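Stallico gripper and planning software: worth a place in the budget?

Posted 25 January 2025

If you have ever tried to work out what a robot arm will cost you before you own one, you have my sympathy (and probably my headache). We are a small workshop in Carcombe, and I spent a good part of the winter with the Stallico bundle, meaning the two-finger gripper and the planning package that lets you try jobs on screen first. I'm very fond of it, with a grumble or two to come. 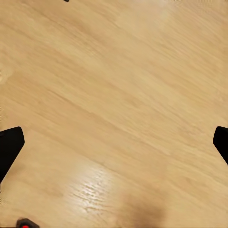

Simulated wrist view over the wooden tabletop, fingers apart.

The view from the wrist is what I used most. You get both fingers and the surface between them, glare and all, and I changed my mind about our lighting budget after an afternoon of looking at shine on pale wood. The licence runs for 10 months and covers two desks, so do check how many of you will want it! Setting up took me 6 days, mostly because the manual wanders about a bit.

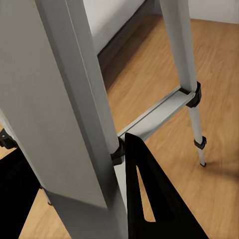

Bastien Rolland
Workshop planner, Carcombe

Getting in close to a ladder is a lovely test, all thin legs and black clamps, and I'd urge anyone to try something equally awkward before signing for hardware. Arnaud's quote was lower than Stallico's, but left out training and spare fingers, and once I'd added those the gap was very small. Hemedo never sent a price at all. Ask for delivery in writing, too. Ours is down for February.

Marks: 7 out of 10, and I'd go higher with a better manual.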